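Leave the Old Sign Alone

August 21, 2018

I've lived within sight of the Prinex sign for most of my adult life, and I have an opinion about it, and if you've ever sat next to me at the diner counter you've already heard it. But the building has a new owner and there's talk of "refreshing" the thing, so I'm going to say it again, at length, where you can't ask me to pass the ketchup.

If you're not from around here: the Prinex sign is the big painted coffee pot on the north wall of the old roasting plant down by the rail yard. It's 32 feet tall. It has a spout that points at the river and a curl of steam that somebody, way back, decided to paint green. The company that put it up quit roasting coffee long before I learned to drive, and the plant has been a warehouse, a carpet outlet and (for one very loud summer) a roller rink. The pot outlived all of them. People give directions by it. My sister's kids call it Mr. Spout.

The new owner is Sudia, a development outfit from out of state, and I want to be fair to them, because they've been pretty decent so far. They fixed the roof, which the last owner swore he'd do and never did. They put windows back in on the river side. And in June they held an open evening at the library and showed everybody drawings of what they'd like to do with the north wall, and that's where I started grinding my teeth.

The plan has the coffee pot repainted from top to bottom in "heritage-inspired tones." The green steam goes white. The lettering gets redrawn in something cleaner. And at night the whole thing would be lit from below, in colors that change with the season! There was a slide with the pot glowing purple. A man behind me said "oh, come on" out loud and I've never felt so close to a stranger.

Look, I like paint. I own a lot of it. I'm the last person who'd tell you an old thing has to sit there and rot so that I can feel sentimental on my way to the dentist. But there's a difference between looking after a sign and redesigning it, and I think we've gotten really bad at telling which one we're doing.

Take the Bach Hardware sign over on the square, the one with the giant hammer. It was flaking so badly that bits of it came down on the sidewalk. Murray Gosselin got the job of fixing it, and Murray spent the better part of a season up on a lift with tiny jars, matching the red that was there. He didn't go looking for a nicer red. There's a wobble in the hammer handle where the first painter must have gotten tired, and Murray kept the wobble. I asked him about it and he said, "Well, it's part of the hammer." The job cost nine thousand dollars, which got some people hot under the collar, but go stand under it. You'd never know he was there.
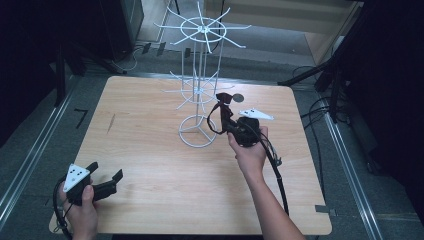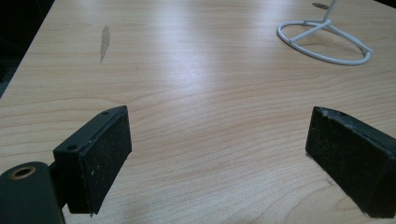 Now compare that with what happened to the Skurollow Dairy cow. You remember the cow. She was on the side of the creamery, brown and white, with a look on her face like she'd just been told something about her husband. When the creamery got turned into apartments they "updated" her, and what we have now is a flat gray outline of a cow that could belong to a bank. I have never heard one person mention it since. It's up there, it's very tidy, and everybody's eyes slide right off it.

I brought the cow up at the library, and the young woman from Sudia (very patient, nice shoes) told me that the old coffee pot "doesn't read well to newcomers." I've been chewing on that ever since. I was a newcomer once! I moved here at 32 with a cat and a bad car, and the first thing I saw coming over the bridge was an enormous coffee pot with green steam, and I thought, what on earth is that? So I asked the woman at the gas station, and she told me about the plant, and her uncle who worked the night shift there, and how the whole east side smelled like toast in the mornings. That was the first real conversation I had in this town. I got it because the sign didn't read well.

The other argument I keep hearing is that nothing on that wall is original anyway. It's been repainted before, probably more than once, and there's a photo at the library with the pot looking a good deal slimmer than it does today. Fine. I'll give you that one. Old painted signs get gone over, and every painter leaves a little of themselves behind. But those folks were trying to paint the same pot. They may have missed by a few inches, and it may have put on weight over the years (who hasn't), but they were copying what they saw on the bricks. Somebody in an office picking new tones off a screen is doing a different job.

And then there's the money, which people bring up as though it settles things. The straight repaint was quoted at $57,000. The version with the lights and the new lettering comes out higher, and Sudia says they're glad to cover it either way. So the plain job is the cheap one! I can't remember the last time what I wanted was also the cheaper option, and I'd like us to take advantage of it before it passes.

I'd bend on the lights, a little. One plain white lamp over the top, like there used to be, switched off at a sensible hour so the folks on Canal Street can sleep. I've seen the bracket for it, it's still bolted up there and full of sparrows. I'd even be fine with a small plaque at the bottom of the wall saying what the plant was and who worked in it, as long as it's down at reading height and doesn't have one of those square codes you're supposed to point your phone at.

What I won't bend on is the green steam. I've asked all over town why it's green and gotten a different answer each time. A bad batch of paint. A boss with a favorite football team. A tint meant to suggest mint, for a mint coffee that I sincerely hope was never sold. I don't need to know which one's true, but I'd be sorry to see it go white because white is what steam is supposed to be.

Sudia is taking comments at the front desk of the library until the end of the month. There's a stack of cards and a box with a slot in it. Last time I stopped in, the desk clerk told me they had 100 cards back already, and she wouldn't tell me which way they leaned, though I did try. I've put mine in. It says "leave the pot alone, please, and call Murray," and I ran out of room after that because I write big.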